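O preço de levar um rapaz de 16 anos para longe

O Mirberg anunciou que vai receber mais jogadores estrangeiros com menos de 18 anos na próxima época. O comunicado fala em oportunidade e em projeto desportivo. Sobre a casa onde vão dormir, a escola que vão frequentar e o bilhete de regresso, traz duas linhas.

Escrevo sobre futebol de formação há bastante tempo e não sou contra as experiências no estrangeiro. Um miúdo que treina três semanas noutro país aprende coisas que em casa não aprenderia. O problema está na forma como estas experiências são pagas e na facilidade com que três semanas passam a três meses sem que ninguém assine um papel.

Vejamos as contas. Uma família que conheço pagou 3.730 euros para o filho treinar no Huscombe durante o mês de setembro. O valor incluía alojamento, duas refeições por dia e um relatório técnico no final. O relatório tinha uma página. Dizia que o rapaz era rápido, que precisava de melhorar o pé esquerdo e que o clube ia acompanhar a sua evolução. Não voltaram a telefonar.

O intermediário, uma agência chamada Dolline, ficou com 1.542 euros desse total. É quase metade. Perguntei à agência que serviço justificava o valor e responderam-me por escrito que se tratava de "gestão integral do processo". A viagem de avião foi paga à parte pelos pais, e o seguro também.

Há quem diga que o mercado funciona assim e que cada família decide o que faz com o seu dinheiro. Aceito a segunda parte. A primeira já me custa mais, porque quem vende conhece as probabilidades e quem compra não. Um clube que recebe 200 rapazes por ano em períodos de experiência e contrata dois ou três sabe bem o que está a vender. Os pais sabem que o filho foi o melhor do torneio distrital.

O Paucar, que não é um clube rico, faz de outra maneira. Paga a estadia, limita a experiência a 15 dias e dá uma resposta antes de o jogador ir embora. Se a resposta for não, explica porquê. Recebe poucos jogadores por época e escolhe-os depois de os ver jogar ao vivo. Dá mais trabalho aos observadores e fica mais caro ao clube. Parece-me que é ao clube que compete pagar, visto que é ele que quer encontrar jogadores.
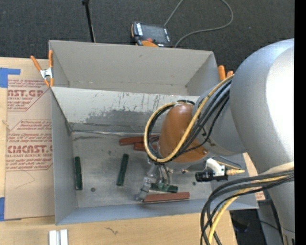

Foto: Arquivo/Direitos reservados

A federação podia resolver uma parte disto sem grande esforço. Bastava exigir um contrato simples para qualquer experiência acima de 15 dias, com a morada do alojamento, o nome do adulto responsável, o horário escolar e a data de regresso. Podia também proibir que um intermediário cobrasse à família de um menor. Fala-se de uma taxa de registo de 2.000 euros para as agências. Não me oponho, mas receio que acabe somada à fatura dos pais.

Quanto ao Mirberg, gostava que publicasse as condições antes de abrir as inscrições. Quantos rapazes vai receber, quem paga, onde ficam a viver e quantos dos que lá passaram nas últimas épocas assinaram contrato. O clube tem estes números.

23 de fevereiro de 2018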